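4.3 Comparison of the two hands on bottle-shaped objects

In this section we report the trials with bottles, which were the most difficult object group for both hands. The general protocol is the same as in Section 3 and we repeat only the points that are different.

The two hands under test are called Oklow and Firka. The Oklow hand has stiff finger links and its closing motion is controlled by position only. The Firka hand has more compliant joints and its controller limits the motor current, so the fingers stop when they meet enough resistance. Both were driven from the same operator station and with the same arm controller (Jaltberg, release 11). We did not change the arm gains between the hands. This choice is a little unfair to Firka, whose lower weight would permit faster motion, but we preferred to keep one condition fixed.

In total 1053 grasp attempts were recorded for this object group. Of these, 541 were made with Oklow and the rest with Firka. The numbers are not equal because one session with Firka was stopped early, when a tendon in the thumb became slack. We decided not to repeat that session, as the room lighting had been changed in the meantime and the camera exposure would be different.

An attempt starts when the wrist enters the space over the mat and ends when the object is released or when 24 seconds have passed. It is counted as successful if the object is lifted, held without visible rotation and put down again. If the bottle rolls and the operator must follow it, the attempt is still valid, but it is marked as "chased" in the log. We found this label useful. A hand can reach a high success rate and still be unpleasant to operate, and the share of chased attempts shows this better than the success rate.

Three grasp types were allowed: around the body, around the base and by the cap. For a bottle which lies on its side, most operators chose the base. The hand then comes from the end of the bottle and the fingers close around the part that is the farthest from the cap. With Oklow this requires good alignment of the wrist with the bottle axis. A small error makes one finger touch earlier than the others, and the bottle turns away. With Firka the first finger yields and the others have time to arrive, so the same error is often corrected by the contact itself.

The surface of the fingers had more effect than we expected. In the first sessions the plain finger covers slipped on smooth plastic, especially near the label, where the friction is not uniform. We tried several coverings and report them separately in Section 4.5. We only mention now that a loose covering makes the contact harder to judge in the head camera, and the operators asked for a second view from the wrist. The wrist view was used mainly in the last part of the approach — before that, the operators looked almost only at the head view. 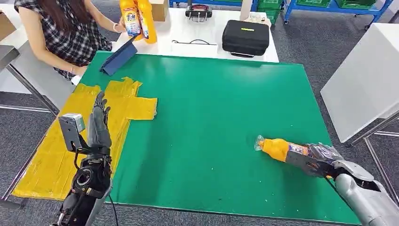 Figure 7. Head camera view during a bottle trial. The right hand grips a detergent bottle lying on its side, at the base. The left hand, with the wrist sensor module, is held raised.

The position of the unused hand was also discussed. At the beginning we let the operators place it freely, but it came into the head view at different heights and sometimes covered the object. From the second session on, they were asked to keep it on its own side of the mat and away from the object. This reduced the number of attempts lost by occlusion, although it did not remove them completely.

Some limits of the comparison must be stated. The operators had more experience with Oklow, which has been in our laboratory longer. The level of liquid in the bottles was not controlled, and a change in the weight distribution can favor one grasp type. Finally, the current limit of Firka was tuned on boxes and was left unchanged for the bottles. A higher limit would possibly reduce slipping during the lift, but the thumb tendon was already a weak point, and we did not want to risk a second failure.

The Aguiar object set, which we used for the boxes in Section 4.2, contains no bottles with a handle. Such bottles are left for a later study.

Print this page | E-mail this page
Last updated: 5 June 2021
Contact | Copyright | Back to top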